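From: Hernán Tamayo
Subject: Re: Correa gripper kit, worth the money?

Nayeli Cusi wrote:
> We have 2,000 left in the budget and Cistora are offering the
> Correa two-finger kit with 3 months of support. Has anyone
> used it on soft packets?

We've had one at Clunden since December. Fitting took an afternoon and the manual is poor -- ask Cistora for the newer one. It copes well with bowls and toy fruit. Snack bags are harder. Lower the closing force first, then approach across the narrow side.
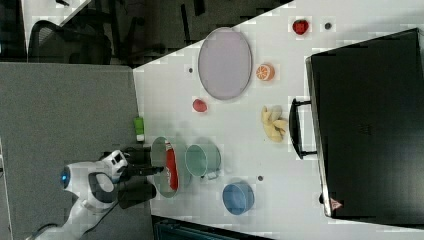
The spare finger pads cost extra, so get 2 sets with the order. Support answered our emails within a day, but they closed one ticket before we had replied. Plurnberg do a cheaper kit that I haven't tried.

Hernán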